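Marietjie Rampersad
4 February 2021

Work surface layout for small-item sorting: mat, cable runs and lid placement

1. Purpose

The project looked at how a shared bench should be laid out when small household items are picked up and set down on it many times over. Earlier groups had worked on the bare tabletop and reported that light items slid when touched. The task was to choose a surface, fix it in place, and keep cables from crossing the area in use.

2. Surface and cabling
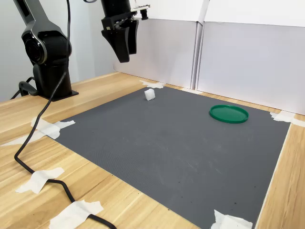 Three materials were compared in December: cork, felt and rubber. Cork shed crumbs after repeated wiping and felt held dust. Rubber was selected on grip and on ease of cleaning. The dark grey mat lies flat on the wood, and the long black cable on the left is routed past its edge, held down with white masking tape in two places. Masking tape was preferred to duct tape as it lifts from the timber without leaving residue. Tape was replaced when a corner began to curl. Margit Illés suggested adhesive cable clips, but these would have marked the finish and were not trialled.

Cable slack remains the weak point of the layout. A run that is taped too tightly pulls at the connector, and a loose one wanders back over the mat.

3. Test items

Items were chosen for low height and a rounded outline, both of which make them awkward to pick up from a flat surface. Lids met both conditions. Placement was recorded after each trial against pencil marks on a paper overlay, which was removed before the next trial began.
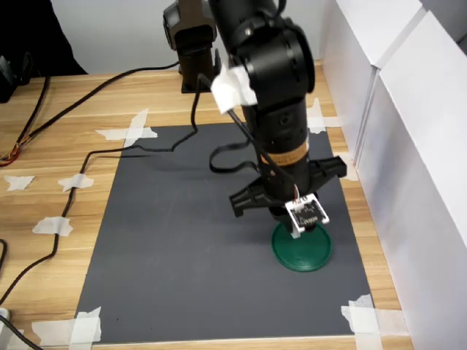

Figure 2. Round dark green disc on the grey mat, lower right portion.

The trial log, kept under the working name Skeldale, holds 633 entries. Of these, 199 were excluded for incomplete placement notes. The remainder were sorted by item and by position on the mat. Glossy items were harder to record than matte ones, as overhead lighting produced glare on curved surfaces and obscured the rim.
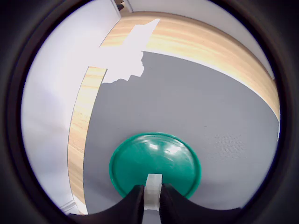 Diffusing the overhead light was considered and left for a later group. Moving the bench was ruled out, given the location of the power outlets.

4. Limitations

Only one mat thickness was used. Wear was not measured, and the log does not distinguish between operators. Pencil marks on the overlay smudged in the second week and had to be redrawn, so placements before and after that point should be compared with caution.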